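Trimerex — célula de triagem com garra de dois dedos
Ficha de equipamento, revista em 19 de março de 2020

A Modise vende a Trimerex como a máquina que "liberta as pessoas". Na unidade de Rurbridge, a Zesden tem a célula há uma temporada e o balanço é mais modesto. O turno separava peças à mão; agora prepara tabuleiros, confirma posições no simulador e espera pelo alarme.

Ciclos por turno, segundo o fabricante: 1,000
Ciclos por turno, em Rurbridge: 584
Paragens registadas em março: 61

Quem opera a célula passa boa parte do dia diante de vistas como estas.

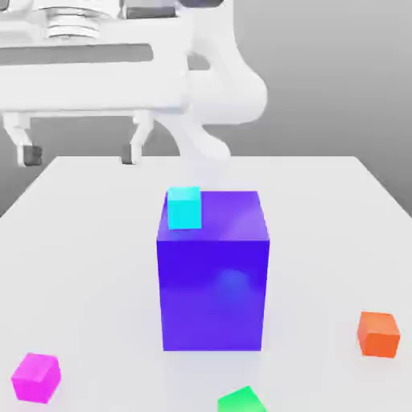
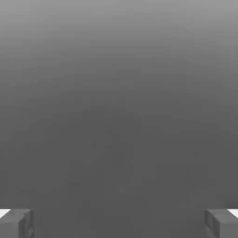 Vistas do simulador: na primeira, a garra aberta e o cubo ciano pousado no bloco azul-violeta; na segunda, só os dois dedos contra fundo cinzento.

O simulador vem incluído na licença, a formação não. São 322 páginas de manual, em inglês, e o operador lê-as quando pode — em geral fora de horas. O trabalho repetitivo diminuiu, é verdade. A categoria e o salário de quem o fazia continuam iguais, com mais responsabilidade em cima.

Antes de encomendar, peça à Modise um ensaio com as suas próprias peças e leve alguém do turno. O contrato de manutenção é cobrado à parte.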